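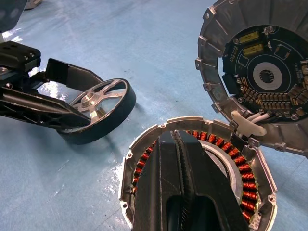
Switch it off and have a cup of coffee was Eifion Rees's advice, and it came too late to be of use to the stator.

By then the teardown cell at Gulari, the motor refurbishing shop on the Erncombe road, had spent the better part of a morning politely and steadily closing its gripper on a set of copper windings it had been told were a bearing seat. The cell did not stop, beep or otherwise express doubt. It logged the operation as a success and asked for the next motor.

The fault, which the shop reported to its customers in September, damaged 17 brushless motors before anyone spotted it. No one was hurt, although a safety interlock that should have held the arm still while a technician reached in turned out to be taking its orders from the same confused software, and that is the part now keeping people up at night.

Gulari takes in worn hub and drive motors from delivery carts and warehouse tugs, opens them, replaces what has failed and sends them back. The opening is done by an arm over a blue bench. It lifts the cover with its circuit board away from the housing, then goes into the housing for whatever is to be pulled. For most of the year it has done this well enough that the staff had stopped watching it, a compliment they now regret paying.

According to Paloma Wojcik, who runs the floor, the trouble began with a software update to the planner, a package the shop calls Cidivden. The update was meant to cut the time spent on each motor. It did so by reusing the height measured on the previous job whenever the next one looked similar enough. Two models of motor that pass through the shop look very similar indeed. One is 4 millimeters shallower than the other.

"It saved us 29 seconds a motor," Wojcik said. "Rewinding a stator takes most of an afternoon. I have done the math, and I would like to stop doing it."

The force limit ought to have caught the mistake. It was set for the older, smoother fingers, and the pair now fitted has a serrated edge, which bites at a good deal less pressure. The limit was never lowered to match. Enamel on copper wire is thin, and once it has been scratched through, neighboring turns can short together. Several of the damaged motors looked perfectly healthy and ran on the test stand, and were found out only when they got warm.

That is how the fault surfaced. Begoña Villalobos, on the test bench, noticed a smell a little after 10 in the morning, and then noticed it again on the following motor. She walked over to the cell, found it working on a third, and pressed the red button.

The interlock came up when Manouchehr Pakzad went in to clear the bench. With the guard open, the arm is supposed to lose power. It held its position instead, motors live, and when he slid the housing out from under it the gripper moved down several inches to where it felt the housing ought to be. Pakzad had already taken his hand away. He has since described the arm's manner as "attentive."

An inspection found that the guard switch had been wired through the planner's computer during an earlier repair, as a temporary measure. The label saying so was dated, signed and stuck on the inside of a cabinet door, facing the wall. A hardwired safety relay has now been put back between the switch and the arm, where the original drawings had it.

The shop has gone back through its records and is recalling 343 motors opened since the update, most of them probably fine. Hirano, a cart rental company that owns more than half of them, has asked for the work to be done overnight so its fleet can stay out during the day. Gulari has agreed, and has bought a second kettle.

Meanwhile the cell is running at its old speed. It measures every housing before going in, the force limit has been lowered to suit the serrated fingers, and a person has to look at each set of windings before the motor is closed up. Tia Ackroyd, who drew the first shift of looking, said the job was not demanding but the copper was nice.

Rees, who installed the arm and left on good terms, has been invited back for a week to check the rest of the wiring. He is starting with the cabinet doors.

Customers with a motor returned by Gulari since the update are asked to stop using it and call the service desk, which will arrange collection at no charge. Motors that have been running hot should be unplugged first.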